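Brenside open metal bin, grey
Storage and handling > Bins and trays > Metal
Sold by Wosis

A plain rectangular bin in grey metal with an open top and a good flat floor. We've stocked the Brenside for years and it is still the one we reach for ourselves when something long and heavy has to go somewhere and stay put. Bar ends, offcuts, blocks waiting for the saw, finished pieces waiting for a label. It takes the lot, and you can see what you've got with one look over the side!

The walls are plain on all four sides, so you can push it right up against another bin or a bench leg and not lose floor space to a fancy rim. I really like that about it. The older Mets bins had a lip you caught your sleeve on every single time (long-standing customers will remember, and a few of you still write to me about it).

What goes in it

Long rectangular bars are what most people buy it for. They lie flat, they don't need stacking, and a mixed load is no trouble as long as you keep one layer. Short blocks do well too. If you colour your stock by material or by job, carry that through to the bin, as it makes picking so much quicker. Ilze Liepiņa in our warehouse paints a dab on the outside wall to match and now everyone here does it.

It isn't meant for small loose fixings. Screws and washers end up along the bottom edge and you'll be there all afternoon with a magnet. Have a look at the Werora trays for those, they're lovely little things.

Sizes and loads

Small: 400 mm long, 300 mm wide
Large: ask us, made to order in batches
Recommended load, small: 12 kg spread over the floor
Pack sizes: single, or 4 to a carton
Colour: grey only
Lids: none made for this range

The load figure is for a bin sitting on a level surface. If you plan to carry it full, go lighter and use two hands under the base.

Loading and picking

Leave a gap between pieces if you can. Two bars lying side by side and touching are harder to lift than two with a finger's width between them, and the same goes for anything tight against a wall. Pieces don't have to be square to the bin. A bar at a bit of a slant is often the easiest one to get hold of. 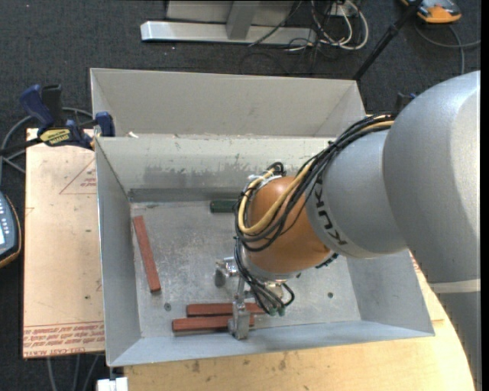

For regular picking we'd also say fix the bin down, or at least stand it on a rubber mat. An empty one is light enough to creep along a smooth bench when it gets knocked, and then your marks on the bench are no use to you. Masking tape round the outside at each corner does the job for a first try. Once you're happy with the spot, swap the tape for angle brackets (we sell a set, see the fittings page).

Looking after it

Wipe out with a dry cloth. Scratches on the floor of the bin come quickly and do no harm. If you store oily stock, a sheet of card in the bottom soaks up the worst and can be changed whenever you like. Please don't leave bins outdoors over winter.

Delivery

Singles go by ordinary post, cartons by van. The next batch of the large size is due in September and Piret Kazlauskienė is keeping the list, so drop her a line through the contact form with how many you want and whether you need brackets with them.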